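4. Setting up the graphics card step

I run the Visham cell with the tower flat on its side, parts in the gray printed fixture to the left, and I teach the card last. It's the fussy one!

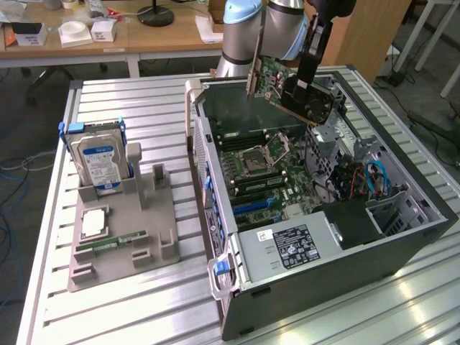

Kyei

4.1 Jog the arm to the hover point over the open case. Speed 300, no higher.
4.2 Check the tilt of the card — bracket end first, fan clear of the cables.
4.3 Save the point, then drop to speed 175 for the approach.

CAUTION: Keep your hands out of the case while the arm has power.

4.4 Switch to the wrist view and open the fingers fully, one each side of the cooler shroud. 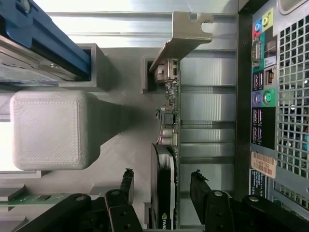
Fig. 4-2. Wrist view, fingers open around the card.

Note: I re-teach this point whenever I swap fingertips.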